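Weltgate footbridge opens again, and yes, I was there early

July 29, 2026

Well, we can finally walk to the other side of the river again. The Weltgate footbridge opened to the public this morning after being shut since March, and I went down before breakfast to try it out for myself.

If you live on the Claltwood side you already know the story. An inspection in the spring found rot in the decking and a couple of bearings that had seen better days, and the town put up the fences that same afternoon. From then on, anybody who wanted to get to the market on foot had to go up to the Cuesta Street road bridge, which adds a mile and has a sidewalk about as wide as a cookie sheet. I did it with a stroller exactly once.

The repair went to Pillier, the same outfit that redid the steps by the post office. The crew has laid 939 new deck boards across a span of 146 feet, and the railings have been stripped and repainted in the old dark red (I was worried they'd go gray, like everything else in town lately). There are 4 new lamps too, set low so they don't shine into the houses along the bank. They were still on when I got there and the light is nice and warm — much better than the old orange ones that buzzed.

The town says 3000 people a week were using the bridge before it closed, and I believe it. Even at that hour there was a steady stream of dog walkers, a couple of joggers and one man carrying a floor lamp.

A few things to know before you head over. Bikes are allowed, but you have to walk them, and there are new signs at both ends that say so. The ramp on the Claltwood side is still a bit rough at the bottom, where the asphalt patch meets the path, so take it easy with wheelchairs and carts. That part is supposed to be smoothed out next month. The steps down to the boat landing are staying closed for now and the town hasn't given a date for them.

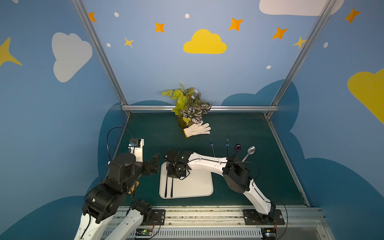

Dena Orlowski

I cover streets, paths and parks on our side of the river. If you find a loose board or a dead lamp on the bridge, call the town's repair line first — and then tell me how long it took!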